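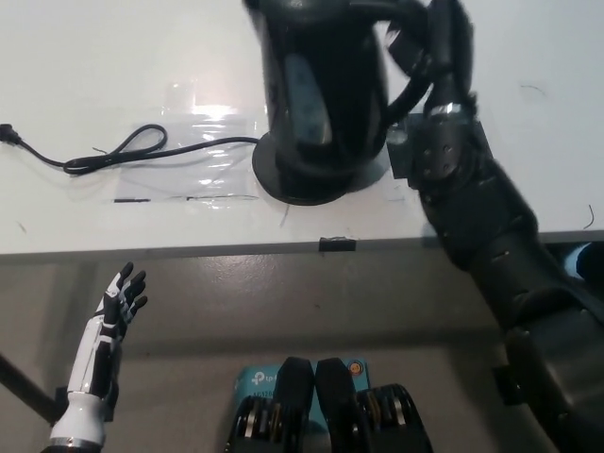 Photo: Derkcombe Monthly

I gave up coffee in March, and I'd like to tell you it was for my health, but really it was because my coffee maker died and I was too cheap to replace it. So I became a tea person. I'm still a little surprised by how far it went!

My first box came from the supermarket in Prultton, and it tasted like warm paper. I figured that was just tea. Then a friend dragged me to Groen, a tiny shop in Derkcombe with drawers all the way up to the ceiling, and the woman at the counter asked how long I'd been steeping my green tea. Ten minutes, I said (I'd been forgetting it on the counter while I answered email). She winced. Two minutes, she told me, and let the water sit a while after it boils.

Well. I went home and did what I was told, and the stuff was sweet! Grassy, a bit like fresh peas, no bitterness at all. I drank three cups standing up and then couldn't sleep.

Since then I've gotten picky. I like a smoky black tea before 8 a.m., something roasted after lunch, and mint at night, which purists say isn't tea and I don't care. I buy leaves 300 grams at a time now, and my spice shelf has been pushed out to make room. The cumin lives with the cereal.

Do I miss coffee? The smell, yes, every time I walk past the bakery. I had a cup at my sister's last month and my hands shook through dinner. I've still got half a bag of beans in the freezer, though, and I haven't thrown it out.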